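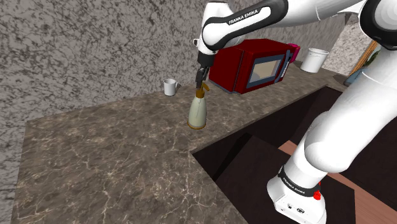 Does the Flimach roller give an even coat on a textured wall?
It does on light and medium texture, as long as you load it properly. On heavy stucco you still need a brush for the low spots.

I bought the set in October to repaint a hallway and two bedrooms. It comes with a 7-inch frame, two sleeves and a plastic tray. The handle threads onto a standard extension pole, and mine held tight through both bedrooms.

The sleeves shed a little at first. Wrap them in masking tape and peel it off before you start, and most of the lint comes away. After that I got a clean finish with Schwaiger eggshell, with no lines at the edges of the passes.

The tray is the weak part. It flexes when full – I spilled some on the drop cloth – and the liner from my old Enton tray doesn't fit it.

Cleanup with latex paint was easy. One sleeve has gone through the wash several times and the nap is still fine. The other got stiff near the end cap, probably my fault for leaving it overnight.

Good roller, poor tray. I would buy the frame and sleeves again if they were sold separately.

Marcelino Bezerra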